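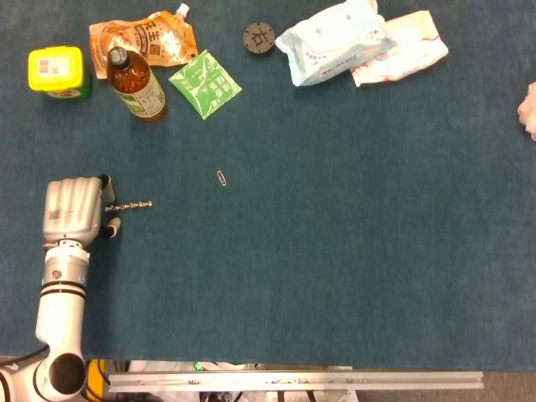

Rustby puts robot arms on the sorting benches, and the bench crew is staying put

Home | News | Our People | Careers | Contact

Last updated: December

NAVIRVILLE. Hi, I'm Augustina Acheampong. I run the sorting floor at Rustby, and since the media release was going to be about my benches, I asked if I could write it myself. They said yes, so you get me instead of the usual three paragraphs in a suit!

The news is that we now have robot arms working on our mixed-goods benches in Navirville, alongside the 20 people who already work there. The arms come from Farix, and the software that tells them what to pick was set up with Nutsugah over a fairly long winter (plenty of takeaway coffee went into it).

If you've never seen mixed goods, it's the stuff that arrives without a home. Pouches, bottles, packs of wipes, a paper clip, a drill bit, all in together. Every piece has to be picked up, looked at and sent to the right place. The big, soft things are easy on the hands. The skinny metal bits are what wear you down, because you're pinching at a flat surface all shift long, and by mid-afternoon your thumb lets you know. So small metal is where we asked Farix to start.

Nobody on my crew has lost hours over this, and I wouldn't be writing if they had. Seven of us have trained as bench leads so far. A lead watches over the arm, clears anything it can't get hold of, and decides what happens with the oddballs. It's a higher pay grade and there's a stool, which got nearly as big a cheer as the money.

Nii Akpalu was the first to finish the training, and he's been on the benches longer than anyone. "I thought I'd be standing there watching it do my job," he told me. "Mostly I'm deciding things now. My wrists feel a whole lot better at the end of the day, and my daughter says I've stopped complaining at supper."

It hasn't all been smooth. The first week was slow, some of us found the new screens fiddly, and we moved the stop buttons after Sena Gbeho pointed out that the shorter people on the crew had to stretch for them. She was right, and they're now at elbow height on every bench. Anyone can hit stop, for any reason, and no one has to fill out a form about it.

Aled Parry from Farix spent five weeks on the floor with us, and I'll give him his due, he listened. "The crew knew which items would give the arm grief long before we did," he said. "We changed our test list because of them."

Next up is the evening shift, with training starting at 3 p.m. so people can be paid for it before they clock on. We'd love to have local media and neighbours in for a look around, too. Closed-toe shoes, please!

Media contact: Fuseini Agbeko, Rustby, Navirville. Ask for extension 168 at the front desk.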